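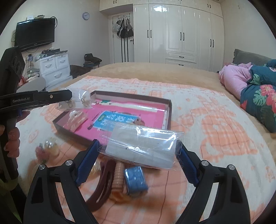 Sorting small personal items with two hand-held grippers, one of them holding a clear resealable bag.

Automation and Our Sorting Staff

Damwood will extend its automated handling program to the Wultgate returns center in April. The center receives 700 parcels a day, and 638 of them are now opened and sorted by hand.

Under the new arrangement, robots will take over the sorting of small bagged goods. The 33 employees on that line will keep their present grade and pay. Most will move to inspection and repair - work that has been short of staff - and several will train to record handling tasks with the grippers.

"Employees asked for clear terms before any equipment was installed, and those terms are now in writing," said Binta Dauda, director of operations.

Questions may be sent to Fiona Crichton in the personnel office.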